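Beginning Pool at Wadberg, Session 3: The Stroke
Course notes, Emanuel Roman 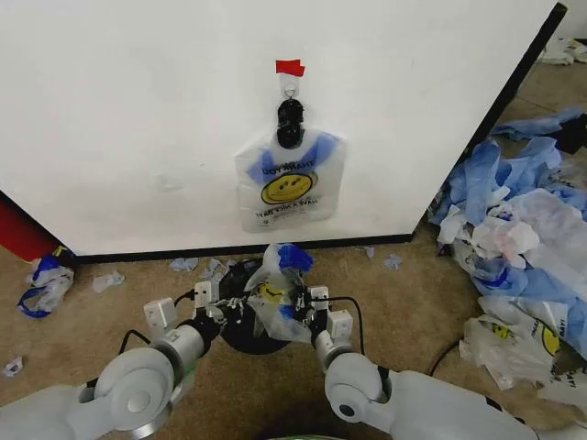
Last time we got as far as standing up to the table without falling over, so this session is all about the arm that moves. For most of you that's the right arm, and I'll write it that way (lefties, flip everything, you're used to it by now). The upper arm stays still and the forearm swings from the elbow, and at the moment the tip meets the cue ball the forearm should point straight down at the floor. Think of that white shopping bag with the blue handles: it's held at the top by a black clip, the clip is on a small metal hook, and the bag just hangs there, flat and straight. Your elbow is the hook. Everything below it hangs. If you get down on the shot and your forearm is already angled forward, you're holding the cue too close to the tip end, and if it's angled back you're holding it too far toward the butt. Slide the hand, don't move the feet.

The grip

Hold the cue the way you'd hold a bird you liked. I got that from my first teacher and I've never found a better way to say it. Thumb and the first two fingers do most of the work, and the back fingers come along for the ride and open a little on the backswing. If your knuckles go pale, you're squeezing. Squeezing tightens the wrist, a tight wrist turns the cue, and a turned cue sends the ball somewhere you didn't ask it to go.

Several of you asked on the sign-up sheet about wrist position. Let it drop in line with the forearm. Some very good players curl it in or out, and they've spent years making that work. We've got ten sessions, so let's go with straight!

Warm-up strokes

Before you shoot, you take a few practice swings with the tip coming up close to the cue ball and not touching it. Please don't touch it! Under the league rules we follow on Pandesar nights, brushing the cue ball with the tip is a foul even if the ball barely shivers, and I'd like you to get into the habit now.

How many? I take three. Sebastian Ardeleanu, who teaches the Thursday group, takes seven and drives me up the wall, but he beats me more often than I beat him. Pick a number and stick with it. The point is that the last one before the hit should look like the others. What I see a lot is two lovely smooth swings and then a sudden lunge, as if the ball was about to run away.

The pause

At the back of the last swing, stop. It only has to be a tiny stop, long enough that you could say "and" under your breath. A lot of players do their eye switch here, from cue ball to object ball, and that's what I'd like you to try. Eyes go to the object ball and stay there until after the hit. It feels strange for a week or two. You'll want to peek back at the cue ball. Go ahead and peek during the warm-up strokes all you like, then leave it alone.

The follow-through

The cue should keep going after contact. On an ordinary medium shot, your hand comes up near your chest and the tip finishes well past where the cue ball was sitting. Stay down. Stay down longer than feels polite. If you can tell me where your tip ended up, you stayed down. If you can only tell me where the ball went, you probably popped up to watch it.

Popping up is the one fault I'd fix first in nearly everybody. When the head lifts early the shoulder comes with it, then the elbow, and there goes our straight hanging forearm.

Drill 1: Up and back

Put the cue ball on the head spot, no other balls on the table. Shoot it straight up the middle, over the foot spot, off the far rail, and back to you. Leave your cue exactly where it finished. A good one comes back to the tip. If it comes back to the right or the left, you probably hit off center without meaning to. Do 20 of these before you do anything else, every time you practice. Yes, it's dull. I still do it, usually with the radio on.

Drill 2: The Voicu line

Set an object ball halfway between the cue ball and a corner pocket, all three in a straight line, with a comfortable distance between the balls. Pot it and try to make the cue ball stop dead where the object ball was. For this you need to hit the cue ball a touch below center, so it's sliding and not rolling when it gets there. From close up, center ball with a firm stroke will often do it. As you move the balls farther apart you'll need to go a little lower or hit a little harder, and that's the whole game in one shot, really.

Shoot sets of ten. Write down how many you potted and, next to it, how many times the cue ball drifted off sideways after the hit. I care more about the second number for now. Sideways drift on a dead straight shot means either your aim was off or you put side spin on it by accident, and Drill 1 will usually tell you which.

Drill 3: Slow ones

Same setup as Drill 2, but roll the ball in so softly that it just topples over the edge. Keep the same number of warm-up strokes and the same pause. Shorten the backswing and leave the rhythm alone. Most people try to slow down by braking halfway through the swing, and the cue wobbles like a shopping cart.

A note on chalk

Chalk before each shot, lightly, brushing it across the tip. Don't drill a hole in the cube! And put it back on the rail blue side up so we don't get it all over our sleeves.

For next time

Play a few racks of anything you like between now and then, but do the up-and-back drill first and bring your scores from the Voicu line. We'll be starting on the bridge hand, open and closed, and how to reach over a ball without fouling it. If you own a cue, bring it. If you've been using the house ones, the Rorkmont cues in the rack by table 7 are the straightest we've got, so get there early.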